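Surface Glare and Reading Comfort on Shared Work Tables
Section 3: Materials and Method

The Hodham study room has 13 tables, all with pale tops, and users had complained about glare in the late afternoon. Our project compared plain and patterned table coverings under the existing ceiling lights. Two coverings were tested, both supplied by Probert as offcuts.

Illuminance was set to 2,000 lux at the table center with a portable lamp, well above normal room level, so that differences between samples would be easier to measure. Reflected light was read at three angles with a handheld meter. Each reading was repeated after the lamp had warmed up. The meter was borrowed from the Raltstead lab and had last been calibrated in June.

Results were mixed. The plain covering gave lower readings at the shallow angle — nearly half those of the bare table — but showed fingerprints quickly. The patterned covering hid marks better and gave less even readings, depending on where the meter was aimed.

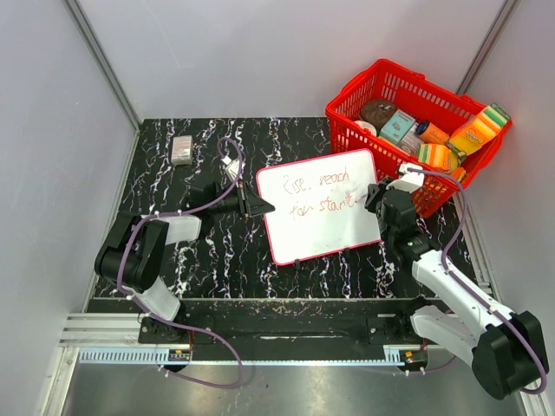 Figure 2. Black tabletop with white, pink and purple marbling, between pale lavender-gray walls.

Readings near the table edges were left out of the averages. The Wavbridge rooms use a different lamp type and were not tested.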